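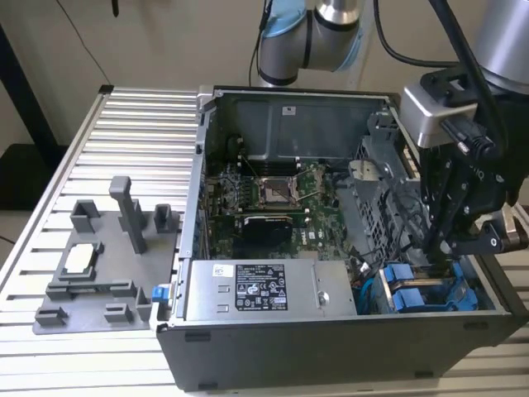
Himunent launches a spring programme of home facials and seasonal drinks in Lonovberg

Monday, March 18, 2019

Spring is nearly with us, and the team at Himunent is marking the change of season with a new programme of treatment evenings, recipe cards and quiet Sunday sessions at its Lonovberg rooms. The programme is called Safavi, it opens this week and it runs until September, so there is plenty of time to come along.

Safavi grew out of the winter foot soak evenings, which filled up faster than we could put out chairs. Guests kept asking for the same sort of thing for the face and hands (central heating and cold wind had done their worst by January), and they wanted recipes they could make again at home with what was already in the cupboard. So that's what we've spent the last couple of months working on, and we're thrilled with how it has come together!

Each evening lasts two hours and takes 20 guests. It begins with a warm drink and a slow hand massage, moves on to a face mask mixed at the table, and finishes with something small to eat. You'll need to bring a hairband and an old T-shirt, and we'll supply everything else. If you wear contact lenses, bring your case, as the masks go quite close to the eyes.

The first mask on the list is oat and honey. Grind two tablespoons of porridge oats until they look like coarse flour, stir in a teaspoon of runny honey and enough plain yoghurt to make a paste, and leave it for five minutes to thicken. Smooth it over clean skin, keep it on for ten minutes and rinse with lukewarm water. It feels lovely after a day outdoors. Anyone with a dairy allergy can use cooled camomile tea in place of the yoghurt, and we'd suggest trying a little on the inside of your arm the day before.

April's evenings turn to hands and nails, with a sugar and olive oil scrub scented with lemon peel. May is for tired feet, back by popular demand, with peppermint and sea salt. From June we'll be out in the courtyard whenever the weather lets us, with cucumber compresses, cold flannels and big jugs of iced mint tea.

Drinks have had just as much attention as the masks. Our favourite so far is a rhubarb and ginger cordial: simmer chopped rhubarb with sliced fresh ginger, sugar and a splash of water until it collapses, strain it through muslin and top up with fizzy water. The leftover pulp is very good on porridge. There's also a warm apple and cinnamon cup for chilly nights, and a blackcurrant one that is still being argued over in the kitchen. All of the drinks are alcohol free.

The Sunday sessions are new for us. They have no timetable and no treatments, only comfortable seats, soft blankets, a pot of tea and two hours with your phone in a basket by the door. We tried them out in February and the room was so peaceful that we put them straight into the programme. Books and knitting are very welcome.

For everyone who can't get to Lonovberg, we've printed 2000 sets of the Safavi recipe cards. They're free to pick up from the front desk and from the Pornance shop next door, which is also stocking the dried camomile, sea salt and muslin cloths used in the recipes. The cards are a handy size for propping against the kettle, and the backs have been left blank for your own notes.

The recipes owe a great deal to our regulars. We asked for family skincare tips over the winter and received 263 of them, on postcards, on the backs of envelopes and in one case on a paper napkin. We read every single one with huge pleasure. Several have made it on to the cards, and more will be added for the autumn set.

Places on the evenings can be booked at the Himunent front desk or by telephone during opening hours. Sunday sessions don't need booking. The rooms are on the ground floor with step-free access from the courtyard side, and carers come free of charge.

Notes to editors

Himunent runs treatment rooms and a small kitchen in Lonovberg. Recipe cards can be posted to newsrooms on request. Press visits are welcome on any Safavi evening, with a few days' notice please.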